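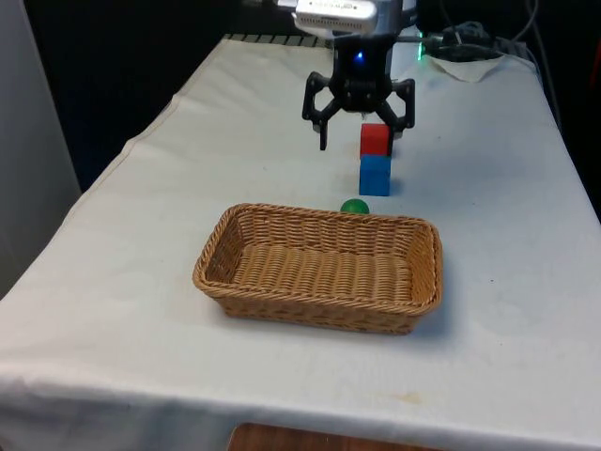 船票

票在左边口袋。她又摸了一次。在。

九月的河水涨得不高，码头的台阶露出来一大截，滑，长着青苔。Aparecida Siqueira拎着箱子往下走，一只手扶着墙。箱子是母亲的，锁坏了，用绳子捆了两道。绳子是从晾衣架上解下来的，还带着一个夹子。

去Assunção的船五点开。售票窗口的人说五点，牌子上写的是五点半。信谁？信早的那个。

她站到队伍最后。前面一个男人抱着一只鸡，鸡头从报纸里伸出来，看她。再前面是一家人，行李堆成山，孩子坐在山顶上啃玉米。没人说话。发动机在响，空转，一股柴油味，她小时候觉得这味道好闻，现在有点想吐。

早上没吃东西。来不及。

电话是昨天夜里来的。姨妈的声音，隔着一条河还有一片信号很差的林子，断断续续。“你爸……不是，还没……你回来吧。”还没什么？她喊了三遍，那边只剩沙沙的响。再拨，不通。再拨，还是不通。她坐在床沿上，手机攥得发烫，后来就起来收拾箱子。收了些什么自己也不清楚。两件毛衣。那边三十多度，带毛衣做什么。

还有那个信封。

信封里是2,595，她数过，在厨房的灯下面，一张一张摊开。在Flastar罐头厂干了两年，剥虾，手指头到现在还是那个味儿，剩下的就这么多。本来要交Plaltier那间屋子的押金。房东都说好了，窗户朝东，楼下有卖面包的。她连窗帘什么颜色都想过。黄的。

队伍往前挪了一步。她也挪了一步。

父亲有七年没跟她说过话了。不对，八年。走的那天他在屋后补网，背对着她，梭子一上一下，一次都没停。她站在那里说，我走了啊。说了两遍。网上有个大洞，他从边上开始补，补得很慢。她等到洞剩下拳头那么大，船的汽笛响了，就走了。

后来每个圣诞节打电话，都是姨妈接。“他在呢，在旁边听着呢。”听着就听着吧。她就对着电话多说几句，厂里的事，天气，隔壁又生了个孩子。说给谁听的，大家都知道。有一次那头有人咳了一声，她停下来等，等了好久，姨妈说，喂？喂？还在吗？

“票。”

检票的小伙子伸着手。她把票递过去，左边口袋，皱了，有点潮。小伙子看了看，又看了看她。

“这是Plurunel的船。”

“什么？”

“这条船去Plurunel。去Assunção的在下面那个码头。”他拿票指了一下，下游的方向，一排铁皮屋顶后面。“五点的。”

“现在几点？”

“差五分。”

她跑起来。箱子撞着膝盖，绳子勒手。台阶，滑，她踩空了一级，没摔，手掌在墙上擦了一道。上到岸边，卖鱼的摊子，水桶，狗，一个女人在骂人，骂得很难听，她从骂声中间穿过去。对不起。让一让。对不起。晾衣夹子不知道什么时候掉了。箱子开始往外吐东西，先是一只袖子，灰的，拖在地上，她没管。

铁皮屋顶。第二排铁皮屋顶。怎么还有一排。

她想起小时候跟父亲赶船。父亲从来不跑。他说船会等，开船的是他表弟，吃他家的鱼吃了十几年，敢不等。他就那么走，手背在后面，她在他前面急得直跳，爸你快点，爸。船果然每次都在。她那时候以为所有的船都这样。

汽笛响了。

她看见了那条船，白的，漆掉得厉害，跳板还搭着，有人弯腰在解缆绳。她喊，嗓子里出来的声音不像自己的。等一下！等等！解绳子的人没抬头。发动机声太大了。她又喊了一声，这次喊的不是等一下，是什么她自己也没听清，好像是个名字。

那人直起腰来了。

是个老头，戴草帽，眯着眼往岸上看。他看着她跑，看着那只箱子，看着拖在地上的袖子。他把绳子又绕回桩上，绕了一圈，不紧不慢的。

她上了跳板，腿软，几乎是爬过去的。老头接过箱子，掂了掂，放在一堆麻袋旁边。

“Assunção？”她问，气喘不上来。

“Assunção。”

“几个小时？”

“看水。天亮前吧。”他弯下腰去，把那只袖子塞回箱子里，塞得挺仔细，又把绳子紧了紧，打了个结。那种结她认得，渔网上的结，越拉越死。她盯着那双手看了一会儿。

“你是哪家的？”老头问。

她说了父亲的名字。

老头没接话。他把草帽摘下来，在腿上拍了拍，又戴上。河面上的光开始变黄了，对岸的树连成一条黑线。她等着他说点什么，知道的话就说吧，那边的人消息都快，船一天一趟，什么事都是船先知道。她张了张嘴，想问，又怕他真的答。

“网晾着呢，”老头最后说。“前天我路过的时侯，在屋后头晾着。挺大一张。”

“补好了？”

“没细看。”

他走开去收跳板了。木板拖过船舷，哐的一声。岸往后退，卖鱼的摊子，狗，那个女人还在骂，听不见了，只看见嘴在动。

Aparecida在麻袋上坐下来。手掌火辣辣的，有一点血，她在裙子上擦了擦。手机还是没有信号。她摸了摸左边口袋，空的，票呢，票还在那个小伙子手里，没拿回来。她想站起来去跟老头讲，站到一半又坐下了。

他没问她要票。

天快黑的时候有人分咖啡，用一个铁皮杯子，大家轮着喝。轮到她，已经凉了，很甜，甜得牙疼。她喝了两口，递给旁边的人。旁边是个带孩子的女人，孩子睡着了，头一点一点往她这边歪，最后就靠在她胳膊上，沉沉的，一头汗。

她没有动。打开箱子，绳子的结解不开，就从缝里把手伸进去，一点一点往外拽，把那件灰毛衣拽了出来，盖在孩子腿上。河上起风了。

“你家里有人接吗？”那女人小声问。

“有吧，”她说。过了一会儿又说，“我爸。”

船拐过一个弯，前面什么灯也没有。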